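Collecting Demonstrations by Hand: Questions We Keep Getting

By Jyoti Joshi, with corrections from Umesh Awasthi
Updated July

We run a small side project called Prandham. People pick things up with a hand-held gripper that has a camera on it, and the recordings go toward training a policy that is supposed to do the same on an arm. We get the same emails over and over, many of them from people who have just watched a very good video of a robot folding a shirt. These are our answers. If you came for encouragement you may want a different page.

GETTING STARTED

Will this let me train a robot without owning a robot?

You can collect without one. You can train without one too. What you can't do is find out if any of it was worth doing. We went a long stretch with no arm and a training loss that looked lovely, and I would not call that progress. If you have no access to an arm, borrow time on one before you record much.

How many demonstrations do I need?

I distrust every number I've been given, including ours. For our first task (cup onto saucer, one table, one cup) we recorded 50, and 29 survived checking. The policy trained on those could do the task when the cup was more or less where we usually put it. Move the cup toward the edge and it reached for the usual spot anyway. So was 29 enough? For a demo, yes. For anything I'd let near a real kitchen, no.

Why did you throw so many out?

Tracking went bad in most of them. Some had the gripper starting in a position no arm could reach, and a few were just poor picks where the person fumbled and recovered. Umesh thinks the recoveries should have stayed in. He may be right, and we argue about it still. My objection is that a recovery by someone who didn't mean to fumble is a messy thing to learn from, and our set was too small to drown it out.

Isn't more data always better?

More of the same mistake isn't. We had one collector who tilted the gripper the same way on every approach, and the policy tilted too, even when the tilt knocked the cup over. It was very faithful. Watch your first few recordings all the way through before you let anyone do a whole afternoon of them.

Do I need the Brovico mount, or will a home-made one do?

We've used both. The Brovico one is tidier and holds its calibration between sessions. The home-made one cost us next to nothing and needed checking every time it was put down hard. If you're recording on weekends, save your money and check the thing. What matters is that the camera sits in the same place relative to the fingers in every recording, and if you take the mount apart to clean it, treat it as a new mount and calibrate again.

WHO SHOULD DO THE RECORDING

Can I get friends to help?

Yes, and please do, because one person's habits will swamp a small set. We had three regulars. Þröstur Hviid is left-handed, and his recordings looked different enough that the policy got visibly better at approaching from that side. That is one result from one table, so don't build a theory on it.

What do you tell a new person?

Slow down, mostly. Keep your wrist still when the fingers close. Don't lean over so far that your own head blocks the light. Open the fingers fully before you start and again once you've let go, and hold still for a breath at each end so there is something clean to cut on. Everyone agrees to all of this and then speeds up after ten minutes. We stop for tea at that point.

How long can someone keep going?

Shorter than they say they can. The grip is awkward and the thing is heavier than it looks. Our Sunday sessions used to run through the afternoon, and when we sorted the failures by time the late ones were clearly worse. We now finish before lunch.

Should collectors be paid?

If you're making money from it, of course. I have seen "community dataset" used to mean free labour and I don't care for it. Ours is a hobby and everyone on it knows that.

ABOUT THE RESULTS

Does a policy learned this way really transfer to an arm?

Sometimes. The claim you'll read is that if the gripper and the camera view match, the arm barely notices the difference. In our hands it noticed. A person's arm can swing around a cup in ways ours simply can't, and there is a delay between seeing and moving that a human doesn't have to be told about. We had to slow playback down before the arm stopped overshooting. I'd call the transfer real but oversold.

What success rate do you get?

We don't publish one. Harish Joshi (my brother, so weigh that as you like) ran the tests, and the rate depended so much on how he laid out the table that a single figure would be a kind of fib. When you see a rate quoted somewhere, ask who placed the objects and whether they had seen the training recordings first.

Can I combine my recordings with someone else's?

We tried it with a set from the Rastogi people, who were generous about sharing. Their fingers open wider than ours and their units for finger width were different. Once we'd sorted that out, the mixed policy was a bit worse on our table and a bit better on theirs. I expected more, going by what gets said about large mixed sets. Perhaps ours just wasn't large.

What about Prerex? It says it cleans the data automatically.

It flagged three of our recordings as bad. All three were fine. It also passed one in which the tracking had drifted so far that the gripper was apparently under the table. It may well have improved since, and I'd still look at everything yourself. 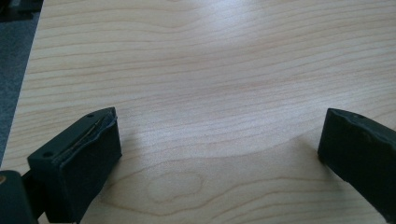

TABLES, LIGHT AND FINGERS

Does the surface matter?

More than I wanted it to. Our pale wooden tabletop has a light gloss to it, and the glare washes the grain out toward whitish in one broad patch. Closer in, between the fingers, the grain is distinct and bends around an oval swirl. You'd think a learning system would ignore wood grain. I'm not convinced ours does. If every recording starts over the same bit of pattern, you have handed it a landmark, and it has no reason to turn that down. Shift your starting point about, and use a second table if you can get one.

Should I get rid of the glare?

I wouldn't scrub it out of every recording, given that wherever the arm ends up will have a window or a ceiling light. But bright patches can hurt the tracking, which wants fine detail to hold on to. We draw the curtain for some sessions and leave it for others, and write down which.

My finger pads are getting scruffy. Do I have to replace them?

Ours are dark and chunky, and the edges have gone lumpy. We keep using them. The policy sees the fingers in every recording, so fresh pads halfway through a set could be a bigger change than the wear is. Swap them between sets if you can. If a pad is coming away enough to catch on things, swap it now and make a note.

Should I record with nothing in the gripper?

Some. Keep a few approaches with the fingers wide open over bare table, low enough to be nearly touching. They are dull to make, and they're the first place I look when the arm comes down too hard, as the height is easy to judge against the surface. Label them separately. We once let a batch of them slip into the pick set and got a policy that went down beautifully and then declined to close.

Does clutter at the edges matter?

Carpet, chair legs, bags, whatever is past the table will turn up in the corner of a wide lens. We used to tidy all of it away. Now we leave it and try to make sure it isn't the same every time.

STILL SCEPTICAL?

Do you think it's worth doing at all?

As a way to learn where these systems are brittle, yes. I know far more about how a cup gets picked up than I did, and I've become very hard to impress at trade shows. As a shortcut to a useful household machine, I haven't seen it, on our table or anyone else's. Send me the counter-example and the raw recordings, unedited, and I will happily change this answer.

3 Comments

Jyoti Bansal
Thanks for the bit about the pads. We changed ours midway and couldn't work out why the second half trained so badly. Different Jyoti, by the way, before anybody asks.

gumleaf_mech
Bit harsh on transfer I reckon. Ours went across to the arm fine with no slowing down, but we only do drawers, and a drawer can't really go anywhere. Did you measure your delay or just guess it?

Umesh Awasthi
@gumleaf_mech We measured it, badly, with a phone timer and a flashing light. I'd like to do it again properly. And for the record I still say keep the recoveries.

Contact: use the form on the Prandham page | © Prandham, text may be reused with credit | Back to top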